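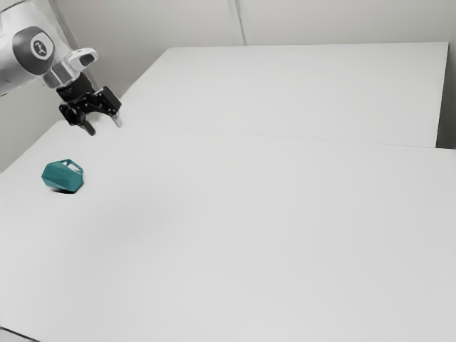
Automation at the Kirnstead works

The Kirnstead works is a plant for refilling and repairing household containers, run by the Brorkov company. It is known mainly for the gradual introduction of robot arms at its sorting and handling tables, a change which began in August 2019 and which has affected the daily work of most of its 38 employees.

Background

Before automation, used containers were taken from crates by hand, turned upright and passed to the washing line. The work was simple but tiring for the wrists and shoulders, and staff changed places every 50 minutes. Brorkov bought the first arms after two years in which it could not fill all posts on the evening shift.

Method of work

Each station has one arm with a two-finger gripper above a plain, light-coloured table. New movements are first prepared in simulation, where a single container, such as a faceted teal one with a loop at the top, is set on a white table with nothing else on it. Shapes with flat angled sides and handles are regarded as difficult, as the fingers can close on them in several ways and not all of these hold. A movement is passed to the real station only after an operator has watched it in the simulation and signed for it.

The planning software is called Uvel. It keeps a list of container shapes, and operators may add their own notes to each one — for example, which side should be gripped first. By the end of 2022 the list had 2,586 entries, many of them small variations of the same jug or jar.

Effects on employees

No employee was dismissed when the arms were installed, but the content of the work changed. Lifting was reduced, and 13 people from the sorting tables were trained as station operators. Their tasks are now preparing movements, checking grips and clearing stopped stations. The pay of operators was raised one grade after the first year.

Opinions among the staff have been mixed. Older workers in general welcomed the end of heavy handling. Others complained that watching a screen is lonely, and that the tables were formerly a place where people talked. The length of screen work was later limited to two hours without a break.

Ratanaporn line

A second group of stations, named the Ratanaporn line, handles small and fragile items. Here people and arms share the work: the arm places the container, and the employee inspects it for cracks. Glass with thin walls is still moved only by hand.

Last updated: Feb 24, 2023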